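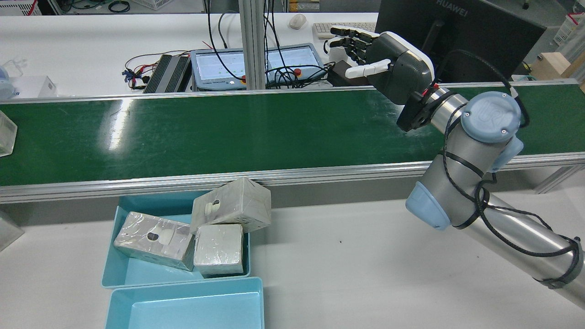
Akinola

My town, Dasley, is not famous for food. We have one bakery, two butchers and a Saturday-type market which is mostly socks. So when I read that the smoked cheese from Furnell farm won a national prize, I read it two times to be sure that it was our Furnell.

I buy this cheese for seven years already. When I moved to this country I could not find the smoked cheese of my childhood, and the woman at the counter gave me a small piece on paper and said, try it. It was not the same as ours. It was softer and more sweet, but I took half a pound and ate most of it on the bus.

The contest had nearly 3,000 cheeses, and the judges taste without knowing the name of the maker. Furnell milks only 200 cows and the smoking room is an old stable. They told the local paper that they entered in January and then forgot about it -- I do not believe this completely, but I like it.
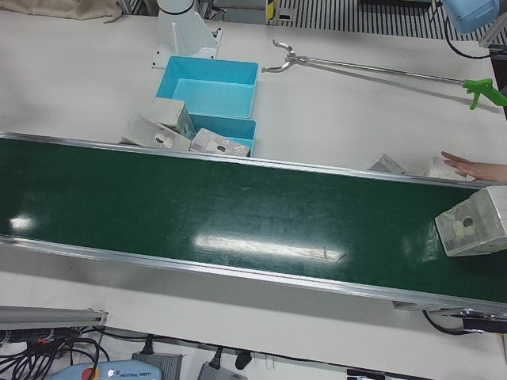

Green belt on a white table, with a hand at the far end.

Now the difficult part. After the news, the shop in Viltow sold everything in one morning, and when I came after work there was only the plain one. I am happy for them, but I was also a little angry, like a person whose quiet restaurant is suddenly in a magazine. The girl at the register said they had 1,000 orders waiting and the cheese needs its time to ripen. I put my name on the list.

For those who get a piece, please do not put it in the refrigerator in plastic. Wrap it in paper and take it out one hour before eating. I like it on dark bread with pickled onion, or grated over hot potatoes with a lot of black pepper. My husband melts it in an omelet, and it is good too, but the smoke becomes weaker.

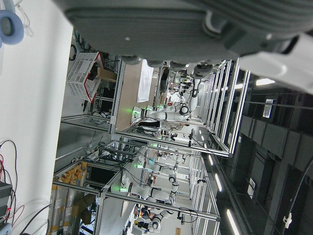 Workstation with an aluminum frame, seen sideways.

I asked if the price will go up. They said not before the new year. I will write again when my piece arrives, and if somebody has a recipe for the rind, please leave it in the comments -- I always keep the rinds and never know what to do with them.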